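Small kitchen, sane storage: what worked in mine

24 Sep 2019

I finally got my narrow galley kitchen to behave, and since a few of you asked, these are the bits I'd do again.

Start with the drawers! I had 16 plastic tubs and lids for maybe half of them, so out went the loners. The rest stand on edge in the deep drawer by the stove, lids in front, and I can grab one with a pan in my other hand.

Next, hang a rail under the wall cabinets. Mine is 80 cm (it was the only length Trarngate had left in January) and it holds the ladle, the whisk and two sieves. Measure twice, and check that the kettle still fits underneath. Mine didn't. I bought a shorter kettle.

My neighbor Edeltraud Diekmann keeps her baking trays upright in a cheap file rack inside the oven-side cabinet, and I stole that one right away.

For loose spoons and spatulas I like an open cup you can rinse under the tap.

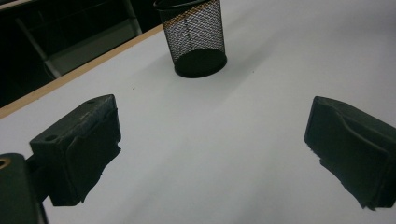
Black mesh cup on a white tabletop.

Last thing: wipe the shelf liners with warm water and a drop of dish soap, then leave the doors open till they dry. I do mine every 3 weeks or so, usually with the radio on.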